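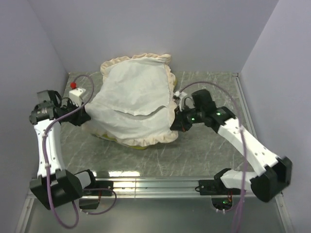
*White pillow cover with ruffled cream border, on the marbled worktop.*

The woman who runs the linen side of Kelmendi, a small rental business in Brevthorpe, has firm views on ruffles. Mostly she is against them.

"I don't own one," she says. "My bed at home looks like a hospital. But people getting married want ruffles, and people renting a cottage for the weekend want ruffles, so I have spent nine years of my life on ruffles."

The company keeps 4,000 pieces in circulation, and 255 of them are pillow covers with a gathered edge. She would happily trade the lot for plain ones. I ask what is so hard about a pillow cover and get the look I probably deserve.

"A plain one has corners. You find two corners, you pull, you fold, you go to lunch. With a ruffle, the corner you think you've got is just a lot of extra fabric pretending. The real one is an inch further in."

Her method is to lay the cover down with the opening facing up and smooth the main panel first. The border comes last. "People go straight for the frills because that's what looks messy. Then they smooth the middle and push all the mess back into the frills."

And the opening itself? She prefers an overlapping flap to buttons or a zipper, with reservations. "A flap never breaks. It also never stays shut. You turn around and it's yawning at you."

She learned the trade at a hotel in Poltgate, where the standard was 60 covers before the morning break and the supervisor checked them with a ruler. She still has opinions about the ruler.

"It measured the fold. It didn't measure whether you'd want to put your face on it."

Ironing is where we nearly fall out. I admit that I have never ironed a pillow cover, and she puts down her coffee. Then she concedes that a few soft wrinkles across the middle are fine, seeing as a pillow is about to fill them out anyway. Creases by the corners are another matter. Those, she says, will still be there when the guests check out.

Her current favorite in the catalog is a set called Clolivwood, which is sage green and has no trim of any kind. It rents terribly.

"Four bookings since March," she says. "Two of those were my sister."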